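Clear pouches and the sports bag

Jividness, 2023-10-18

The packing adviser at Saltar, a small firm in Mirnport that sorts kit for clubs and schools, has worked with clear-fronted pouches for over 3 years. She prefers them to mesh. "Mesh catches on zips and lets grit through," she says. "A clear panel can be wiped, and the contents can be checked with the zip shut."

Her method starts with cloth. Soft items go in first and are pressed towards the corners, so that the panel stays fairly flat.
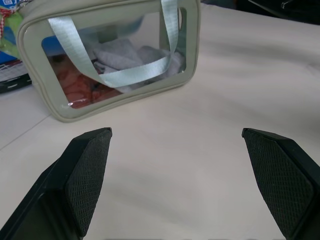

Clear pouch with a beige trim and a strap handle, cloth inside.

Balls are the awkward part. A tennis ball does not compress, and it sets the depth of the whole pouch. "If the ball goes in first, the cloth rides up and ends in the zip," she says. "Put it in last, at one end, and hold the opposite rim while you do it."

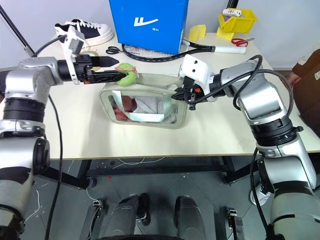 Rackets stay out of pouches altogether. She lays them flat at the back of the table until the small items are done, and keeps scissors well away from the strings. Shoes are packed separately, soles together.

Crabtree, the Mirnport shop that supplies the pouches, offers 2 depths. She orders the deeper one. Her last order was for 433, and the fault she reports most often is a seam splitting beside the handle.

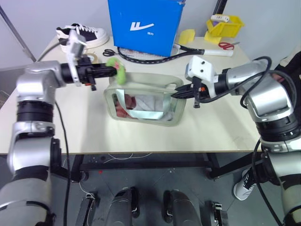 "Overfilling does that," she says. "Carry it by the strap with too much inside and the load falls on a few stitches. Take one cloth out and close it again."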